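第2章 導入計画と予算の立て方

2.1 この章を読む前に

本章は、Garov ピッキングセルの発注前に、購入側の担当者が行う作業をまとめたものです。据付の手順は第4章、ティーチングは第6章にあります。すでに発注書を出してしまった場合でも、2.4 と 2.6 は読んでください。追加費用の大半はこの二つの節に書いた項目から出ます。

カタログの数字は、条件のよいときの数字です。当社のカタログも例外ではありません。本章では、見積書に載る金額よりも、載らない金額に紙面を割いています。

2.2 用意するもの

・対象ワークの現物(図面だけでは不可)
・現在使っている容器の現物
・設置予定場所の平面図と電源、エア配管の位置
・現在の作業者の工数記録
・供給元から取り寄せた見積書。最低でも二社分

注記:工数記録がない場合、投資回収の計算はできません。「だいたい一人分が浮く」という見込みで稟議を通した案件は、後で必ず説明を求められます。先に記録を取ってください。

2.3 対象作業を決める

1. 自動化したい作業を一つだけ選びます。二つ以上を同時に見積もると、どちらの費用かわからなくなります。

2. 選んだ作業を一文で書きます。「バラ積みの棒状ワークを金属製の箱から取り出し、次工程のトレイに並べる」程度の具体性が必要です。「ピッキングの自動化」では供給元ごとに違うものを見積もってきます。

3. ワークの品種数を書き出します。来年増える予定のものも含めます。増えるかどうかわからないものは、増えるものとして数えてください。

4. 一時間あたりの必要数を書きます。ピーク時の数字と平均の数字を分け、どちらで契約するのかを決めておきます。

5. 取り残しを認めるかどうかを決めます。箱の底や隅に残ったワークを人が取るなら、その人の工数を戻入れとして計上します。

注意:手順5を飛ばした見積書は、ほぼ例外なく「最後の一個まで自動で取れる」前提で読まれます。供給元がそう約束したかどうかは別の話です。仕様書に書かれていなければ、約束はなかったものとして扱われます。

2.4 評価試験を依頼する

動画を見て購入を決めないでください。編集された動画からは、失敗した回数も、ワークを誰がどう並べたかもわかりません。試験は自社のワークで、自社の容器を使って行います。

1. ワークと容器を供給元に送ります。送料と返送料をどちらが負担するか、先に確認します。

2. 投入の方法を指定します。人が手で一つずつ置いた状態と、容器を傾けて流し込んだ状態では、結果が別物になります。

3. 箱の壁際と隅にあるワークを取る試験を、必ず項目に入れます。

4. 連続運転の時間を指定します。短時間の成功率だけを示された場合は、全試行の記録を請求してください。

5. 失敗時の復帰方法を記録してもらいます。人が扉を開けて直したのなら、その回数と時間も書いてもらいます。

試験の現場で見るべきものは、つかむ瞬間だけではありません。腕の太さに対して箱の口がどれだけ広いか、手首の周りにケーブルとホースがどれだけ出ているか、箱をどう固定しているか。いずれも後で金額になります。

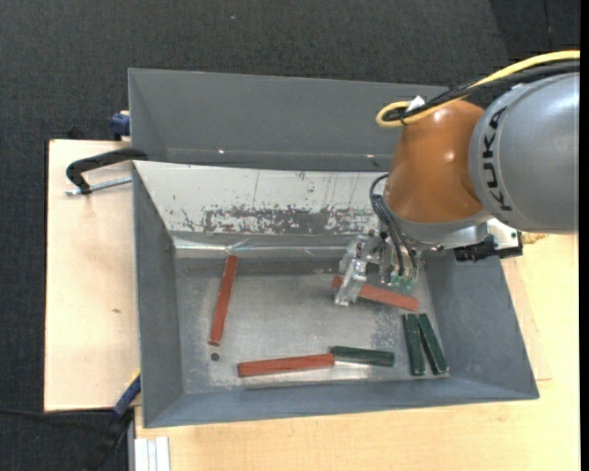 図2-1 箱内の棒状ワークに対するハンドの進入。容器はクランプで固定。

図2-1では、ハンドのほかに手首の下側のブラケットと黒い機器も箱の上に入り込んでいます。手前右の隅には緑のワークが二本並んでいます。自社の試験では、このような位置のワークを取るときに右側の壁と機器がどれだけ近づくかを供給元に尋ねてください。「問題ありません」という回答は回答ではないので、最小すきまの値を書面でもらいます。

箱の内面にも目を向けてください。図の箱の奥の壁には、塗膜か何かがはげたような帯状の跡と縦の細かい傷があり、底面にも擦れと白っぽいむらがあります。使い込まれた容器は新品と同じようには光を返しません。試験用に新品の容器を買って送るのはやめて、現場で一番傷んだものを送ります。

注記:二色以上のワークを混載する場合、色の判別が仕様に含まれるのか、オプションなのかを確認してください。画像処理のライセンスが別建てになっている供給元があります。

2.5 見積書の読み方

複数の見積書を並べるときは、総額で比べないでください。含まれる範囲がそろっていないからです。次の順で整理します。

1. 見積書の各行を「本体」「ハンド」「視覚」「安全」「据付」「教育」「保守」に振り分けます。この7区分に入らない行があれば、内容を供給元に問い合わせます。「一式」とだけ書かれた行は受け付けません。

2. 空欄になった区分を探します。空欄は無料という意味ではありません。

3. ホース、ケーブル、継手の扱いを確認します。手首の周りで曲げられ続ける部品なので、消耗品としての単価と交換間隔の目安をもらいます。

4. 容器の固定具を確認します。試験ではクランプで済んでも、量産で一日に何度も箱を替えるなら、位置決め治具が要ります。設計費が入っているかを見てください。

5. 受入れ条件と支払い条件を突き合わせます。受入れ試験の合格前に全額を支払う契約は避けます。

記入例として、棒状ワーク用セルの比較表を示します。単位は万円、税抜きです。

供給元:Jinham
当初の提示額:1,195
空欄だった区分:安全、保守
問合せ後の総額:1,547

当初の提示額を見て決めていれば、予算は足りなくなっていたことになります。Jinham 側に隠す意図があったとは限りません。訊かれなかったものを書かなかっただけかもしれず、購入側にとってはどちらでも同じことです。なお、当社の Garov の見積書にも同じ手順を当てはめてください。標準見積りに安全柵は含まれていません。

2.6 見積書に載らない費用

次の費用は供給元ではなく購入側で発生します。予算書には別の行を立てます。

・床の補強、カーペットや配線の撤去
・電源とエアの引込み
・照明の変更、窓からの外光対策
・立上げ期間中の二重の人件費
・品種追加のたびに行う再調整
・担当者が異動したときの再教育

立上げ期間については、供給元の示す日数をそのまま使わないでください。その日数は、ワークも人も揃っていて、他の仕事が割り込まない場合の数字です。記入例のセルでは、社内の担当者の立会いと調整に128時間を計上しています。この時間は見積書のどこにも出てきません。

注意:補助金の採択を前提に予算を組まないでください。不採択の場合に何を削るか、先に決めておきます。安全関連を削る案は認められません。

2.7 投資回収の計算

1. 削減できる工数を、2.2 で用意した記録から求めます。

2. 残る工数を引きます。箱の入替え、取り残しの処理、停止時の復帰、清掃がここに入ります。

3. 2.5 の総額と 2.6 の費用を足し、手順2の結果を金額に直したもので割ります。

4. 稼働率を供給元の提示値より下げて、同じ計算をもう一度行います。

5. 二度目の結果でも社内の基準に収まるなら、次へ進みます。一度目だけ収まる場合は、作業の選び直しを勧めます。

計算用の表計算シートとして Drusano 計画表を配布していますが、初期値は当社の想定にすぎません。空欄に戻してから使ってください。初期値のまま提出された計画表は、当社の技術窓口でも根拠のある数字としては扱いません。

2.8 リースと中古機の検討

リースを選ぶ場合は、中途解約の条件とハンドの扱いを確認します。ハンドは専用品になることが多く、本体だけがリース対象で、ハンドは買取りという契約もあります。

中古の腕を使う場合は、次を供給元に確認します。

1. 累計運転時間と、その記録の出どころ
2. 減速機の交換歴
3. 制御装置の世代と、補修部品の供給期限
4. 使用するソフトウェアの対応可否

注記:中古機は本体価格こそ下がりますが、視覚、ハンド、据付の費用は新品と変わりません。総額で見ると差は思ったほど開かないことがあります。

2.9 発注前の確認

以下のすべてに書面があることを確認してから、発注書を出します。

・作業を書いた一文と、品種の一覧
・自社のワークと容器による試験の全記録
・壁際と隅での最小すきまの値
・7区分に振り分けた見積書
・受入れ条件と支払い時期
・稼働率を下げて計算した回収年数

一つでも口頭の説明しかない項目があれば、発注を保留します。納期を理由に急がされた場合も同じです。11月の繁忙期に間に合わせたいという事情は、供給元の側では値引きを渋る材料にもなります。

ハンドの選定表は付録Bの Zacharopoulos 型一覧を参照してください。

本章改訂:2018年8月27日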